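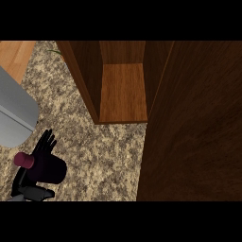

Session 3: Moving the hand in the simulated room

Search this site Go

Robotics project course, Rakwood building
Notes by Teodor Vik
Last changed Jun 11, 2018

1. What we do in this session

In the first two sessions you moved single joints and wrote down the angles. Now we will move the whole arm to a place in the room. Everything is still done in the simulator. The real arm in Guscombe is shared with another group and we get it in September, so please do not ask me for the key before that.

The task is called "reach the shelf". The arm must bring its open hand to a point in front of the open compartment of the wooden cabinet, and stop there. You do not need to grasp anything today. Grasping comes in session 4, and it is much easier if the reaching is good.

2. Before you start

Copy the folder Leung to your own home folder. Do not work inside the shared one. Last year two groups saved over each other's files and it took a long evening to repair.

Open the room file and look at it from the robot's camera first. Many students begin with the free camera, where you can fly around, and then they plan a path which the robot itself has no chance to see. In the robot's view the dark wooden panel takes all of the right side. The cabinet is in the upper middle and the arm comes in from the lower left, over the speckled rug. Your program will get this view and no other.

3. Frames

We use three coordinate frames: the room, the base of the arm, and the wrist. The target point is given in the room frame. Your commands to the arm are given in the base frame. So you must transform the point one time before you send it. Sølve Lunde has written a short function for this, to_base(), and you may use it freely, but in the report you must show that you understand what is in it. Write the matrix by hand for one point.

The wrist frame has its origin inside the wrist and not in the palm. If you forget this, the wrist will arrive at the target and the fingers will be too far forward. This is the most common mistake in the course.

4. Planning the path

Start with a straight line from the present position of the hand to the target. Then test it for collision. The planner checks the links of the arm as well as the fingers, so a path can be refused also when the hand itself is free.

Make these settings in the file plan.txt:

- steps on the path: 100
- speed: 30 per cent of full speed
- largest number of planner attempts: 4,000
- fingers: open during the whole movement

If the straight line is refused, put in one middle point above the rug and try again. One middle point should be enough. If you need many, it is probably something wrong with your transform, so go back to part 3.

Keep a good distance from the cabinet side. In the simulator a touch costs you only a red line in the log. On the real arm it can bend a finger, and the spare fingers come from Rorkodville and take long time to arrive.

5. A note about colour

Some groups want to find the cabinet by its colour. You may try it, but be careful. The cabinet is reddish brown and the panel is dark brown, and in dim light a simple limit on the colour value will mix them together. The shelf inside the compartment is lighter and easier to separate. Try also with the lamp setting on "low" and "high", and save both results.

6. What to hand in

One report for each pair, not longer than 3 pages. It should contain your matrix, your plan.txt, and the log from your best run. Please include also one run that failed, with a few lines about why you think it failed. I give points for this.

The log must be the original file. Do not clean it.

Questions about the simulator go to Sølve, questions about the report to me.

Filed under: Course notes, Simulation, Student projects

This site uses cookies to remember your settings. Accept | Read more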